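Spend the Money Where It Wears Out

Binuma Bags has been planning its first robot packing and inspection bench since July, and the person in charge of the budget could talk about it all day. We know, because she very nearly did. The company makes and finishes tote bags for shops and museums, and its equipment planner (she asked us to leave names out of this, and we're happy to) came to the phone with a spreadsheet already open.

"People expect me to start with the arms," she says. "The arms are the fun bit! But I started with the bag. What do we do to a bag, how many times, and what does it do back to us?"

What it does back, she explains, is flop. A box keeps its shape when you push on it. A fabric bag folds, leans, swallows a handle, and then does something different the next time. For that reason she threw out her first plan, which had one arm and a fixture to hold the bag open. The fixture looked like a bargain until she counted up the bag styles that would each need their own version of it.

"So we went to two arms," she says. "One has hold of the rim and the other is free to work at the opening. It cost more on day one and I lost some sleep over that, but I would make the same choice again tomorrow."

The second thing she moved up the list was cameras. Her early budget had a single overhead view and a line that said "misc. vision," which she now finds very funny. She wants a view from above the bench and a close view out at the arm, and she wants both priced with their mounts, cables and spares.

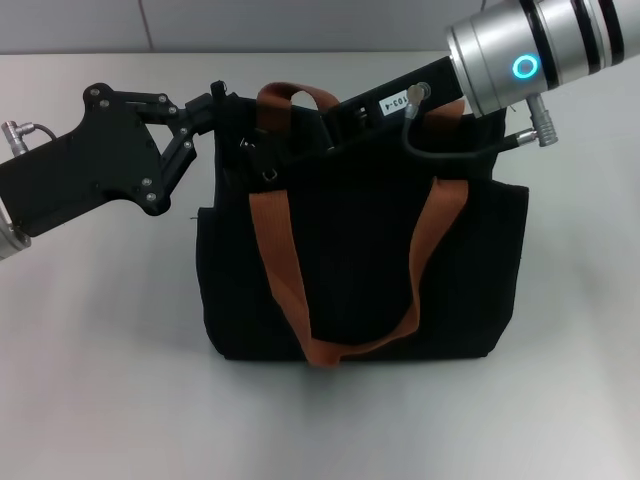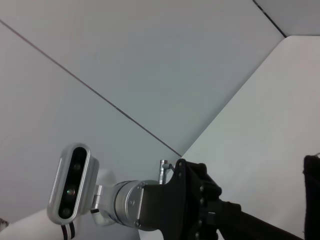

Cheema, reading a draft of this piece, wanted it said that two arms don't suit every shop. If you run one stiff product all year, a fixture and a single arm will do fine, and the money left over can go into a better conveyor. Cheema's other point was about floor space: measure with the arms stretched out, then measure again with a person standing next to them holding a carton.

She agrees with all of that, and adds the aisle for the pallet jack, which she forgot the first time.

Then we got on to fingers. Ask her what she would tell another small manufacturer and she goes straight past the arm brochures to the grippers. "Buy spares in the first order," she says. "Fingers, pads, screws, the little connectors. I put 10 percent of the whole budget aside for things that touch the bag or plug into something, and my boss asked if I was joking. I wasn't joking!"

Her test plan is just as down to earth. Before signing for the full bench she wants 1,000 handling cycles on the worst bag in the catalog, a soft one with long handles, and she wants to watch the first 30 in person. The supplier, Brirko, suggested using a stiffer sample to get things going. She said yes to that for setup and no for the acceptance test.

The count that has stuck with her is 953. It's the number of bags her team finished on their best day by hand, and it sits at the top of the spreadsheet in bold. She doesn't expect the bench to beat it in its first season. She wants it there so that everyone looking at the payback figure remembers what they're comparing it with.

Training has its own line too, and it's larger than the one for software. The people who finish bags now will be the ones running the bench, and she has set aside paid time for them to learn it on shift, starting with the Tuesday crew.

There's still one open question, and it's lighting. Fellik, the plant's other building, has big windows and more room, but the daylight moves across the floor all afternoon. She's waiting on a quote for blinds.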